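Paper on the Floor: Making Big Patterns at Home

When I started to sew, the part that frightened me most was the paper. Sewing I could learn with small mistakes. But for a coat or a long skirt you need a pattern piece bigger than any table I have owned, and in my first apartment the table was only for two plates. So I learned to make patterns on the floor, and I still do it today, even though our sewing circle at Stilau has a good long table now.

Several members asked me after the last meeting how I do this without wrinkles and without a sore back. The second one I cannot promise. For the first one I have some habits, and Ross asked me to write them down for the newsletter.

First, the paper. I buy plain white paper on a roll from Memon, the one which is sold for covering tables. It is smooth and takes a pencil well. It is not so strong as real pattern paper, but it costs much less, and for a first pattern you will throw away half of it anyway. Before, I used brown wrapping paper. It is stronger, but my pencil lines got lost on it in the evening, and one time I cut a sleeve along the wrong line.

The roll wants to stay a roll. This is the biggest trouble with it. I cut the length I need, plus two hands more, and I turn the curled side down to the floor. Then I leave it overnight with books at the corners. In the morning it lies almost flat. If you have no time to wait, you can pull the paper slowly over the edge of a table with the curl facing up, but be gentle, it tears easily.

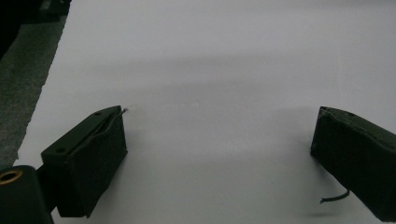

Nusrat Niazi
Pattern and Fitting Column

A ragged edge does not matter as long as you do not measure from it. For many months I made this mistake. I tore the paper from the roll by hand, I put my ruler on the torn side, and then I wondered why the grain line was not straight. Now I draw one new line first, well inside the paper, with the longest ruler in the house. Everything is measured from this line. I write "start" next to it so that I do not forget after lunch.

The floor below is also important. A hard floor is the best. Carpet is soft and the pencil goes through the paper, especially where you press for a notch or a dart point. If you have only carpet, slide a large piece of cardboard under the part where you are drawing, and move it along with you. Uzma Rind uses the side of a refrigerator box, cut open, and she keeps it behind the wardrobe when she is finished. For tracing with the toothed wheel, carpet is very nice, the little teeth go in properly and the marks are clear. So I draw on the cardboard and trace on the carpet.

Some other small things which I learned slowly:

Take off your shoes and also your bracelets. A bracelet catches the edge of the paper when you reach across.

Use a soft pencil and sharpen it often. Pen looks nice but you cannot correct it, and the ink can come off on light fabric.

Light should come from the side, not from behind you. My own shadow was always on the line I wanted to see. I moved a floor lamp next to the paper and it was much better.

Write the name of the piece on it before you cut, and the date, and how many to cut. I have in a drawer a very beautiful collar and I do not know for which blouse it was.

Do not kneel for longer than one song or two. Stand up, walk to the kitchen, come back. From standing you also see the whole shape, and a bad curve at the armhole is easier to notice from there.

When a pattern works well, I trace it again on stronger paper and keep it. I do not fold it. A fold in the middle of a back piece will be there forever, and the iron helps only a little. I roll all the pieces of one garment together, the largest outside, and tie them with a strip of leftover fabric from the same garment. In this way I know at once what is inside.

Babar Abbasi asked if he can tape small sheets together and not buy a roll. Yes, of course. Let the sheets overlap by the width of your thumb and tape them on both sides, and draw a line across each joint before you tape, so that you can check later if something moved. It takes more patience, but his trousers came out very well.

In September we will do the basic skirt, front and back, from your own measurements. Please bring a soft pencil, a long ruler if you have one, and paper scissors. Do not bring your fabric scissors for this! The paper will be there already, Uzma Swati is ordering a roll of 300 feet for the group. If you would like to take a piece home to practice, tell her before the meeting and she will cut it for you.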